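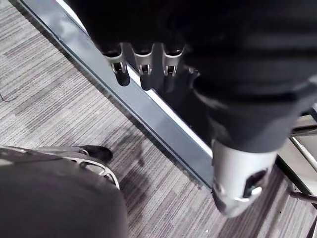

Testing a two-arm robot on floor pickup

Reading time: 2 min

Floor pickup is still one of the weaker household chores for a two-arm machine. The procedure below gives a number you can compare between software versions. It assumes the arms are calibrated and the emergency stop is within reach.

1. Pick a spot where carpet meets a hard, glossy surface. Depth readings fail on reflections, and fingertips catch on edging.

2. Route loose cables outside the reach of both arms.

3. Set the floor height separately for each surface. One shared value will press the fingers into the carpet or stop them short of the item.

4. Limit closing speed to 300 mm/s, and to a third of that near the floor.

5. Set out 13 items: socks, a spoon, bottle caps, a folded cloth. Place at least two across the threshold.

6. Run each item once with each arm. Log grasp, lift and drop as separate results.

7. Repeat after dark with the room lights on.

In our September run at Clorville, the Umano controller cleared the soft items and failed on 17 attempts, mostly flat objects on the glossy side. I would not leave it to tidy a room alone yet.

Comments

Gyula Jakab: Does step 3 matter with compliant fingertips?

Matvii Pylypenko: Less, but on our Sikder arms the wrist still faulted on the metal edging. Keep it.

Related
Folding towels with Zedero 2
Can a robot load a dishwasher?
Wrist calibration basics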